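로봇 시연 오픈데이, 처음 준비하는 분들을 위한 진행 노트

지난 행사가 끝나고 "그거 어떻게 준비했어요?"라는 메일을 꽤 받았어요. 하나하나 답장하다가 결국 똑같은 말을 복사해 붙이고 있길래, 그냥 한 페이지로 정리해 두기로 했습니다. 저는 Trirkard에서 작은 작업대용 로봇 팔을 만지는 사람이고, 오픈데이 시연은 어쩌다 보니 제 담당이 됐어요. 그래서 이 글은 교과서 같은 안내가 아니라 제가 해 보고 다음에도 그대로 할 것들 위주입니다!

준비물

탁상형 로봇 팔과 그리퍼, 손목 카메라, 카메라 화면을 띄울 모니터, 바닥에 붙일 색 테이프, 흰 작업대, 블록, 바구니. 예산은 소모품 기준으로 200유로를 잡았는데 케이블 몰딩이랑 테이프 여분을 사다 보니 205유로가 나왔습니다. 5유로 때문에 정산서를 다시 썼어요... 처음부터 조금 넉넉하게 올리세요.

1. 시연 과제는 하나만 고르기

처음엔 저도 욕심을 냈어요. 분류도 하고, 쌓기도 하고, 뚜껑도 열고! 그런데 방문객은 보통 작업대 앞에 잠깐 서 있다가 다음 부스로 가거든요. 설명을 듣지 않고 중간에 끼어든 사람도 바로 알아볼 수 있는 과제가 좋습니다. 저는 블록을 집어서 바구니에 넣는 걸로 정했어요. 초등학생도, 같이 온 할머니도 "아, 저걸 저기에 넣는구나" 하고 금방 따라옵니다.

2. 작업대 치우기

생각보다 시간이 많이 걸리는 단계예요. 펜, 컵, 명찰, 육각 렌치 전부 내려 주세요. 특히 렌치요. 저는 Rurisdale에서 했던 첫 시연 때 렌치를 올려 둔 채로 시작했다가 오전 내내 찾아다녔습니다(팔 받침대 뒤에 있었어요). 상판은 마른 천으로 한 번 닦고, 조명을 켠 다음 한 번 더 보세요. 흰 상판은 작은 먼지도 카메라에 잘 잡힙니다.

3. 그림자 확인하기

이 부분은 꼭 행사장에서, 행사 시간대에 해 보셔야 해요. 연구실 조명에서 잘 되던 게 창가 자리에서는 영 다르게 보일 때가 있습니다. 모니터에 손목 카메라 화면을 띄워 놓고 바구니를 조금씩 돌려 보면서 그림자가 블록 놓을 자리를 덮지 않는 위치를 찾으세요. 찾았으면 바구니 바닥 모서리를 따라 상판 아래쪽 가장자리에 표시해 두면 편합니다. 누가 치우더라도 금방 되돌려 놓을 수 있어요.

4. 관람선 긋기

팔이 가장 멀리 뻗는 지점을 실제로 움직여서 확인한 다음, 거기서 충분히 떨어진 곳에 색 테이프를 붙입니다. 아이들은 선을 밟고 서는 걸 좋아하니까 선 자체를 조금 더 멀리 그어 두시고요. 비상 정지 버튼은 진행자 손이 바로 닿는 곳에, 그리고 진행자는 2명이 좋아요. 한 사람은 설명하고 한 사람은 팔만 봅니다. 설명하는 사람이 버튼까지 맡으면 질문을 받는 순간 눈이 팔에서 떨어져요.

5. 속도 낮추기

평소 쓰는 속도에서 확 낮추세요. 우리 눈에는 답답한데 처음 보는 분들한테는 그 정도가 딱 좋더라고요. 그리퍼가 내려가기 직전에 잠깐 멈추는 동작을 넣으면 사람들이 숨을 참고 봅니다. 저는 이 순간이 제일 좋아요!

6. 손목 카메라 화면 보여 주기

팔을 바깥에서 보는 것과 로봇 쪽 시점으로 보는 건 느낌이 완전히 달라서, 모니터는 관람선 쪽으로 돌려 놓으세요. 시작하기 전에 화면을 먼저 보여 주고 "로봇한테는 작업대가 이렇게 보여요" 하고 말을 꺼내면 질문이 줄줄 나옵니다.

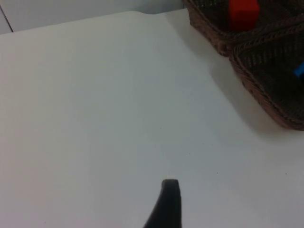 Meireles, 2025년 6월 23일

시연용 작업대를 손목 카메라로 본 모습이에요. 아래쪽에서 올라온 검은 게 그리퍼 손가락이고, 오른쪽 위 갈색 바구니 안에 빨간 블록이 조금 보이죠. 저는 방문객한테 이 화면에서 손가락부터 찾아보라고 합니다. 그다음엔 바구니 왼쪽으로 퍼진 그림자를 가리키면서 3번 얘기를 해요. 로봇 눈에는 그림자도 화면의 일부라는 걸 말로만 하면 시큰둥한데, 화면을 짚어 주면 다들 고개를 끄덕이거든요.

7. 실패해도 계속하기

블록은 떨어집니다. 꼭 교장 선생님이나 후원사 분이 앞에 서 계실 때 떨어지더라고요. 당황하지 말고 팔을 대기 위치로 보낸 다음, 완전히 멈춘 걸 확인하고 블록을 다시 놓으세요. 움직이는 중에 손을 넣으면 절대 안 됩니다. 같이 진행하는 Cremilda Brito는 이럴 때 "어디서 놓쳤을까요?" 하고 아이들한테 되물어요. 저도 그대로 따라 하고 있습니다.

8. 끝나고 할 일

로그부터 백업하세요. 정리하다가 전원을 먼저 내려서 하루치를 날린 적이 있어요, 제가. 저희 팔은 시연 장비로 쓰기 시작한 뒤로 집기 동작을 2,000번 넘게 했는데, 그리퍼 끝 패드는 눈으로 봐서는 모르는 사이에 닳습니다. 행사 다음 날 패드를 손끝으로 만져 보고 미끄럽다 싶으면 바꿔 주세요. 색 테이프는 그날 바로 떼는 게 좋고요, 하룻밤 지나면 바닥에 끈적하게 남아요.

다음 오픈데이는 11월에 Eltum에서 합니다. 그때는 방문객이 직접 버튼을 눌러 시작하게 해 볼까 고민 중인데, 해 보신 분 계시면 댓글로 알려 주세요. 버튼을 어느 높이에 다셨는지가 특히 궁금합니다.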